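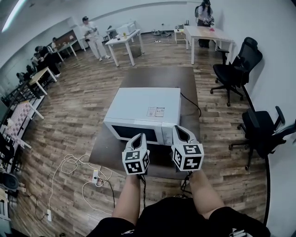

How many spare grippers should a department budget for when it plans a program of hand-held data collection?

A reasonable allowance is one complete spare for every four in service, with a second set of fingers and cables held for each unit. Our department has budgeted on that basis for two fiscal years and has not had to request supplementary funds.

Posted by Pernport Facilities Planning

The ratio above is sound for units in daily use. I would add that cables should be entered as a consumable and not as equipment. Our office orders 30 at a time from Tullar, and the order is placed each March so that it falls within the closing budget. Quotations should state delivery separately - on our last purchase it came to $63 and had to be charged to another account.

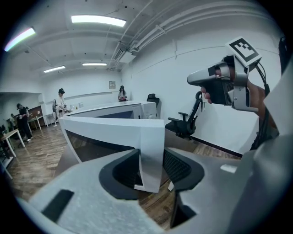 Floor space should be priced at the same stage. We allow roughly 200 square feet for each pair of operators, including tables and seating, and the rental is carried on its own line. Departments that fold it into the equipment request will generally find the request returned for revision.

Posted by Ivanyshyn Procurement Desk

We purchased from Nosulari. The replacement finger set was $397 and the warranty did not cover the fingers. Please ask for the warranty terms in writing before the purchase order is issued. I do not have figures for cables.

Posted by labstores_east

The one-in-four ratio may be too low if the units are shared between two sites. Transit time should be considered.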